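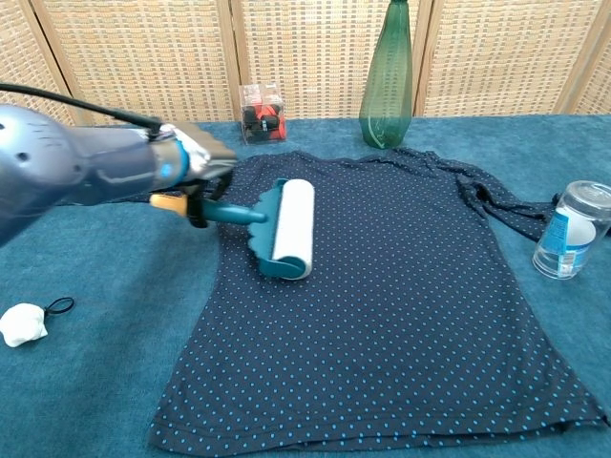 The cat hair problem and my navy shirt

Since October I have been trying to keep my dark clothes free of hair and lint, and I must admit I was doing it wrong for many years. I used to put the shirt on first and then run the roller over myself in front of the mirror, already late, with one shoe on. The back I could never reach.

Now I lay the shirt flat before I wear it. The polka dot one is the most difficult piece I own. It is navy with small light-blue dots, and between the dots every white thread shows. From far away you would say it is clean. Then you stand under the lamp in the elevator and you see everything.

My way is simple. I put a thick cloth on the table, so the shirt does not slide. I close the buttons, if there are buttons, and pull the hem straight. The sleeves I leave for the end, because they always get crumpled again while I work on the body. I start high, near the neck, and roll down to the hem with short strokes. When the sheet stops being sticky I tear it off at once. Before, I tried to save sheets, and I was only moving the hair from one place to another.

About the roller itself I have a small opinion. The first one I bought was a Luline, with 80 sheets, and the sheets tore in a spiral, so I lost three or four every time. The Wutosen refills tear better but they are a little too strong for thin knits. On cotton they are fine. My neighbor Eduardo Bautista uses a damp rubber glove and says he has not bought a refill in years. I tried it on a wool coat and it was very good — on the shirt it left wrinkles.

One more thing which helped me: I stopped drying dark shirts together with towels. Most of what I was removing with the roller was coming from there, and I was blaming the cat. She still has some guilt. Her favorite place is the chair where I put tomorrow's clothes.

I still do not know what to do with the collar, where the roller is too wide to go in the fold. For now I use a folded piece of packing tape around two fingers. If you know something better, please write it to me in the comments.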